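From: Ilse Lammers
To: atavville-screenings
Subject: Re: [screenings] Running order for the August night

Jérémie Marchal wrote:

> I have the draft running order here and I'm stuck on two things.
> First, the Hervieu film is listed as 46 minutes on the form but
> the file I downloaded is longer than that. Do we have the right
> version? Second, are we still opening with Clurkov? It's the
> bloodiest thing in the program and I would like people to have
> finished eating. I also need to know when doors open so I can
> tell the front desk.
>
> Jérémie

Jérémie,

You have the wrong version of the Hervieu. There are two on the drive. The one you want is in the folder called "final" and not the one in "final from lab." The longer file has the old ending with the extra reel in the cellar, which Bernadette asked us not to show. I wrote to her last night and she confirmed. She is fine with us keeping the long one until the screening in case the other file gives us trouble, but please don't put it on the playback machine.

On Clurkov, yes, I would still like it first. I know the argument against. We put the slow one first last year and had people talking through the first half hour, and they never settled down after that. Clurkov starts fast and it's short. The really bad part is the barn, and that comes late. If the kitchen stops serving when doors to the auditorium open, I don't think food is a problem. If Vaughn feels strongly about it he can swap it with the shorts, but I'd want to hear from him before the program goes to print.

Doors at 7:00, first film at 7:30. The front desk can have that now.

The running order as I have it:

Welcome (Vaughn, keep it short)
Clurkov
Shorts block, 4 films
Intermission, 25 minutes
Hervieu
Talk with Eugénie Barbier
Keteo

I moved the talk. It used to be after Keteo, but that would put it past midnight and Eugénie has a train in the morning. She did the makeup effects on Hervieu, so it makes more sense there anyway. She is bringing two of the masks and will need a table on the stage with something dark over it. She asked for a clip-on microphone so she can use both hands. Can you check whether the one in the booth still has its battery cover? I remember tape.

Keteo has subtitles burned in, so leave the subtitle track off or you'll get both. It also runs very quiet for the first few minutes and then very loud. Please don't turn it up at the start. Somebody did that at the spring show and we got complaints from the apartments upstairs.

Shorts: we had 19 submissions and the four are picked. Three have sent files. The fourth is the one about the lighthouse keeper, and the director has promised a file by the end of the week. I have a link to a low-resolution copy that we could run if it came to that, but it looks poor on a screen that size. If we don't get the real one I'd sooner drop it and start the intermission early.

The content note for the door is done. It covers gore, strobe and the dog in Keteo (the dog lives, and I put that in the note, because people ask). I need someone to print it large enough to read in that lobby. The last one was on half a sheet and hung behind the coat rack.

On tickets, the back two rows stay closed until the front is full. We have 46 sold so far. Bernadette wants two seats on the aisle and Eugénie wants one near the stage door. I've marked those off on the chart, so please use the chart that's on the drive now and throw out the printed one.

I'll be at the theater the afternoon of the show to run the first five minutes of everything through the projector. If anybody can come and sit in the back row to listen for sound, let me know on the list so we don't get six people and no one at the desk.

Ilse

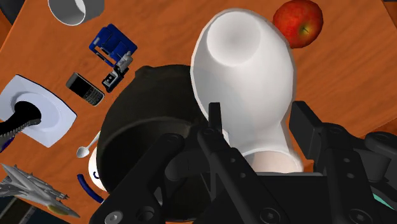

One more thing for Jérémie. The booth key is with Vaughn this month, so arrange with him before you drive over. And please bring the long audio cable back with you, the one from the outdoor show. I need it for Eugénie's microphone.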